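Chapter 3
The Press Day and the Celebrity Interview

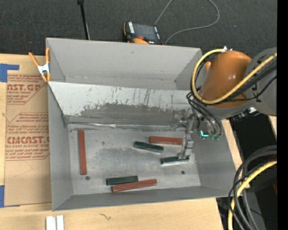 Lorraine Abt
Senior Lecturer in Entertainment Journalism, Drondwood College

Readers of entertainment pages often assume that an interview with a well-known actor begins when a reporter asks for one. In most cases it begins much earlier, in the office of a publicist, and the reporter is among the last people to be brought in. The star's time has been set aside under contract, a hotel suite has been booked, and a list of approved outlets has been drawn up. The interview that later appears under a reporter's name is the product of all these arrangements.

Chapter 2 considered how rumors about the private lives of performers move from one outlet to another. The present chapter turns to material that performers and their employers release on purpose. It deals mainly with the press day, an event at which the cast of a film or series meets a large number of reporters in a short time. The red carpet is treated separately in the next chapter, although the two are often planned by the same staff.

After completing the chapter, students should be able to describe how a press day is organized, explain the difference between an embargo and an off-the-record agreement, and judge whether a published interview gives readers a fair account of the conditions under which it took place.

Key terms: approval list, embargo, junket, pool copy, roundtable, topic restriction

3.1 A Case to Begin With

The streaming service Zarix held a press day in May for its costume drama Ultow. The event was arranged by Gittins, a publicity firm that had worked with two of the leading actors before. The firm received 200 requests for interviews and accepted 175 of them. Most of the reporters accepted were placed in roundtables, in which several outlets share a single conversation with an actor. A small group was given time alone with members of the cast.

One of the leading actors had recently ended an engagement to another performer, and the matter had been widely covered. On the Wednesday before the event, every reporter on the approval list received a message stating that questions should be limited to the series. The message did not mention the engagement. It did say that an interview could be ended early if the conversation moved to "unrelated subjects."

Reporters responded in different ways. Many kept to the series and published friendly articles about costumes, horses, and the weather on location. A few asked general questions about love and work, in the hope that the actor would raise the engagement without being asked. She did so at one roundtable, in a single sentence of about a dozen words. Every outlet at that table was entitled to use the sentence, and by evening it had become the headline of nearly all the coverage. Several of those headlines described it as an exclusive.

The case raises questions that return throughout the chapter. A remark made to a full table is not exclusive to any of the people sitting there, yet each outlet had a reporter in the room and could say truthfully that the actor had spoken to it. Readers, for their part, were seldom told that the conversation had been shared or that certain topics had been discouraged. The publicity firm made no complaint. Its client's series was named in every article.

3.2 Who Attends, and On What Terms

Access to a press day is granted by the host — usually a studio, a network, or a firm acting for one of them. The approval list records which outlets may attend and what form of interview each will receive. Placement on the list depends on the size of the outlet's audience, on its past coverage, and at times on the wishes of the performers themselves.

The terms of attendance are normally set out in writing. They may include an embargo, under which nothing can be published before a stated hour, and a topic restriction of the kind used in the Ultow case. Some hosts also pay for travel and lodging. Policies on accepting such payment differ widely among employers, and a reporter should know the policy that applies before replying to an invitation. Three sample invitations, with the terms marked for discussion, are printed at the end of the chapter.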